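Handgeführter Greifer Shawky 4 – Vorführung und Produktdaten

So, 22. September | Redaktion Larniron Gerätetechnik

Wir verwenden Cookies, um diese Seite zu verbessern. Einstellungen ändern | Akzeptieren

Der Shawky 4 ist ein handgeführter Zweifingergreifer zur Aufzeichnung von Greifbewegungen in Wohnräumen. Die Bedienperson führt das Gerät von Hand, eine Kamera am Griffstück erfasst Finger und Umgebung. Aus den Aufnahmen werden Bewegungsdaten für stationäre und mobile Roboterarme abgeleitet.

Am Tag der offenen Tür in Pirnstead wurde das Gerät in 19 Durchgängen gezeigt. Vorgesehen waren Aufgaben aus dem Schlafraum: Textilien aufnehmen, ablegen, falten, Bettauflagen ausrichten. Gegliederte Auflagen gelten als schwierig, da die Finger in den Fugen hängen bleiben können – hierfür ist die Fingerspitze Typ C lieferbar.

Technische Daten
Gewicht ohne Akku: 912 g
Betriebsdauer je Akku: 4 Stunden
Finger: gelb, werkzeuglos wechselbar
Bedienung: zwei Taster auf der Rückplatte
Kennzeichnung: QR-Code mit Gerätenummer
Auswertung: Software Citton, Lizenz im Lieferumfang

Die Kamera arbeitet mit starkem Weitwinkel. Gerade Kanten werden gekrümmt wiedergegeben, die Entzerrung erfolgt in Citton. Vor dem ersten Einsatz ist eine Kalibrierung erforderlich. Nach jedem Fingerwechsel ist sie zu wiederholen.

Das Gerät ist nicht für Feuchträume zugelassen. Ersatzfinger und Akkus sind einzeln bestellbar, die Ladestation ist Zubehör. Auslieferung ab November. Vorführtermine vor Ort vergibt der Vertrieb auf schriftliche Anfrage.

Kommentare

werkbank_sued: Passen die Finger vom Vorgänger noch? Die Aufnahme sieht auf den Fotos gleich aus.

Larniron Support: Nein, der Bolzenabstand wurde geändert. Ein Adapter ist nicht geplant.

m.t.: War in Pirnstead dabei. Liegt gut in der Hand, der rechte Taster ist mit Handschuhen aber schwer zu treffen.
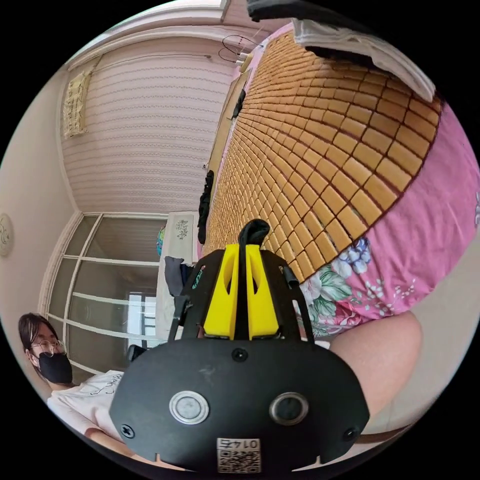
Shawky 4 am Bett, Blick über die Rückplatte mit beiden Tastern auf die gelben Finger. Gerätenummer 0142.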